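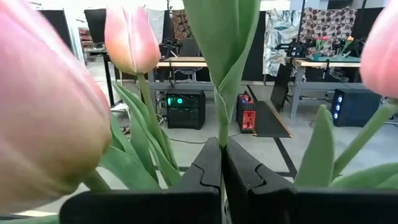
Cut flowers in the house: water, stems and vases

Most cut flowers fail in the vase for one of two reasons. Either the stem has stopped drawing water, or the water has gone bad. Both are dealt with at the sink.

Cleaning the vase

Wash the vase with hot water and washing-up liquid before every use, including the first. A film left on the inside will cloud fresh water within a day. For narrow necks, put in a spoonful of dry rice and a little warm soapy water, cover the opening and swirl. Limescale at the old water line comes off with white vinegar left to stand for an hour, topped up with hot water so that the mark is covered. Rinse twice.

Lead crystal and anything with a glued base should be washed in lukewarm water only.

Cutting

Use a knife or sharp secateurs. Kitchen scissors crush soft stems and close the channels the water moves through. Take off 2 cm at a slant. Stems that have been out of water for any length of time need this done immediately before they go in, as the cut end seals in air.

Woody stems (lilac, forsythia, roses with thick stalks) are cut at a steeper slant. The old advice to hammer the ends is still repeated. It shreds the tissue, fouls the water and gains nothing.

Strip every leaf that would sit below the water line. Leaves above it can stay.

Water

Tap water is suitable for nearly everything. Depth matters more than people expect:

Tulips, hyacinths and other bulb flowers: 5 to 8 cm, cold
Roses and chrysanthemums: two thirds of the vase, cool
Lilac and flowering branches: as deep as the vase allows
Gerberas: 5 cm, changed daily

A standard 575 ml jar filled to the shoulder will do for a small bunch of roses but is too deep for tulips. Fill it to a third and check it morning and evening, as tulips drink heavily for the first two days.

Replace the water completely every second day. Topping up does not remove what is already growing in it. Re-cut the stems at each change – 1 cm is enough.

Flower food

The sachet is worth using, provided it is mixed at the strength on the packet. Half a sachet in a full vase feeds the bacteria without slowing them. If there is no sachet, plain water changed often gives fair results. Copper coins, aspirin and lemonade have all been tried in this kitchen, and none of them lasted longer than plain water.

Tulips that bend

Tulips go on growing after cutting and turn towards the light. To straighten them, re-cut the stems, roll the bunch firmly in newspaper up to the buds and stand it upright in cold water for 60 minutes in a dark place. Turn the vase a little each day afterwards. Buy them closed, with the colour just showing.

Daffodils

Freshly cut daffodils release a sap that shortens the life of other flowers. Stand them alone in water overnight, discard that water, and do not cut them again before mixing.

Position

Keep vases away from radiators, direct sun and the fruit bowl. Ripening apples and bananas give off ethylene, to which carnations are particularly sensitive. A room at 19 degrees is tolerable; an unheated hall is better, and moving the vase there at night can add a day or two.

Lilies should be kept out of any house with a cat. Pollen on a tablecloth is lifted with sticky tape and never rubbed or wetted.

Compiled by Merja Kuusisto. The note on daffodils was supplied by Marisol Ocampo.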